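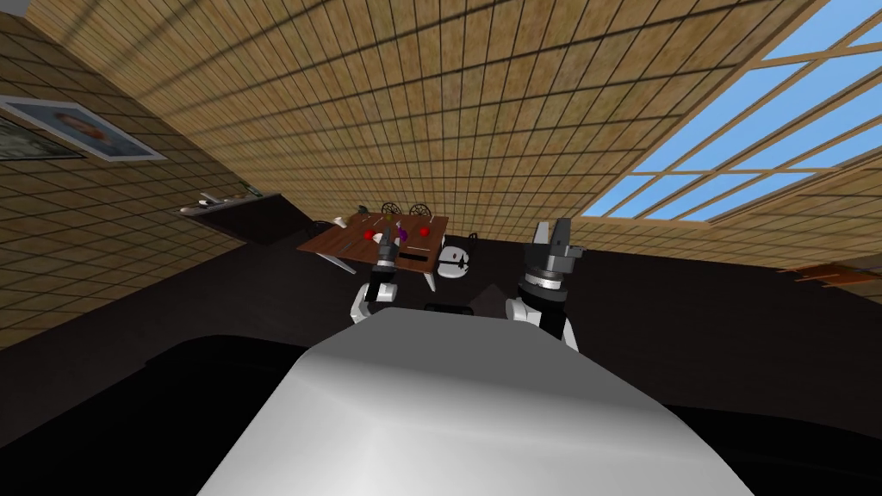
Si-eun Yang

Nendholm Cork-Look Tile, Sand

Square tile for floors, walls and ceilings. Sold by the box, 16 tiles to a box.

Nendholm is the plainest tile we carry and the one we reorder most. The surface is a printed and sealed speckle in a sandy tan, with no directional grain, so tiles can be turned any way you like when you lay them. Shade varies a little between production runs. If you are doing more than one room, order everything together and check that the run number on the end of each box matches.

Dark grid lines suit this color well. Sloped ceilings and ceilings with a skylight take more cutting than a flat one, so allow an extra box. Measure along the slope and not across the floor below it – people get this wrong and come up short.

What you need
Cundlow flexible adhesive, gray or white
Cundlow narrow-joint grout in Black, Umber or Sand
Notched trowel
Tile spacers, sold separately
Camargo edge trim for outside corners and window openings

Laying on a floor
The floor must be dry, flat and free of old glue. Start from the middle of the room and work toward the walls. Leave a small gap at the edges and cover it with baseboard. Keep off the floor for 27 hours before grouting.

Laying on a wall or ceiling
Use the white adhesive. Work in short rows and support each row until it grips. If you want shelves or framed pictures on a tiled wall, drill through the grout line where you can. A tile drilled near its corner will often crack, and a cracked tile has to come off whole. 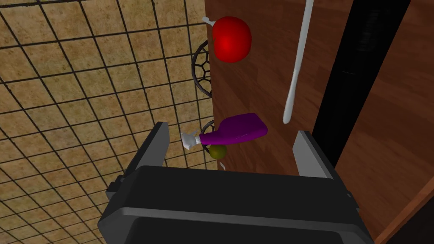 Sand tile on a floor, thin black grout lines.

Cleaning
Warm water and a mild soap. Do not use wax or anything with bleach in it. Black grout may show a pale haze in the first weeks – wipe it with a damp cloth and it goes.

Ordering
Boxes ship within 13 working days. Orders over $2,000 go by freight and need someone on site to sign. Full boxes can be returned if the tape is unbroken. We do not take back single tiles or opened adhesive.

The older Kametti range was discontinued in November. Nendholm is slightly thicker, so the two will not sit level side by side. We still have a few boxes of Kametti for repairs. Send the color name and how many tiles you need, and we will check the shelf.

Samples: one tile per household, postage paid by the customer.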